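Open Day at Rostari

I only went because Gisela Carrasco had a spare spot on the list and I had a free afternoon, which in January in Pendville is not hard to come by. It was hot as anything outside and she promised me air con and a sausage roll.

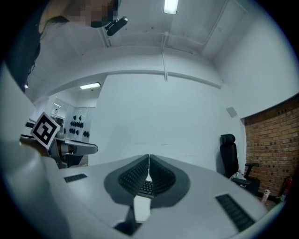 Gisela and I used to work the returns counter together, back when Mukum still had a shop on the main street. Then the shop shut, I went to the library and she went to Rostari, and for two years all I really knew about her new job was that she came home with sore wrists. "I teach robots to pick things up," she'd say, and I'd say that sounded nice, and we'd talk about her mum.

So there I was with a sticker on my shirt, along with a dozen other visitors and a bloke from the council who kept checking his phone. The boss gave us a talk. He said they had 270 tasks on their list and they'd finished 99 of them. A boy up the front asked what number 100 was and the boss had to look it up. It was folding a tea towel.

Then we split up and Gisela took our lot through to where she works. I'd pictured something out of the movies, I suppose – big orange arms swinging about. What I got was my friend with a gripper in each hand, like a crab, moving a spoon from a mug to a bowl. She did it again. Then she moved the mug a bit to the left and did it again.

"That's it?" said the council bloke.

"That's it," said Gisela. "I've done this one 1370 times."

She didn't say it like a complaint. She said it the way my grandfather used to tell you how many sheep he'd shorn, looking a bit past you.

Then she asked who wanted a go, and of course everybody looked at their shoes, so I put my hand up. They're heavier than you'd think! You squeeze and the fingers close, simple enough, but your brain keeps wanting to use your own fingers and they're busy. I chased that spoon around the table like it was alive. I got it up, swung it over the bowl, felt very pleased with myself and dropped it on the floor.

"Good," said Gisela. "Keep going."

"I dropped it."

"So pick it up. We keep those too, you know. It has to learn what to do after."

I got down on my knees in front of the council and all those strangers and picked a spoon up off the floor with a plastic claw. It took me 12 goes. When I finally got it into the bowl it made a lovely little clink and the boy from the front row clapped, bless him.

After that they wheeled out the robot. They call it Abdel Hamid, after the man who built the first one in his garage, and it has two arms on a trolley and no face at all. Somebody put the mug and the bowl down in front of it. It had a think. Then it reached in, and just before it took hold of the spoon it gave its wrist a tiny shake, like you'd do to get your watch to sit right.

I knew that shake. I'd stood beside it at the returns counter for six years, every time she reached for the stapler.

I looked over at Gisela and she'd gone pink.

"They've tried to get it to stop doing that," she whispered.

The spoon went in the bowl. Everyone clapped, even the bloke from the council, and Abdel Hamid put its arms down by its sides and waited. I went and found her a sausage roll, and one for me, and we ate them out by the car park in the bit of shade there was, and I asked her how her wrists were.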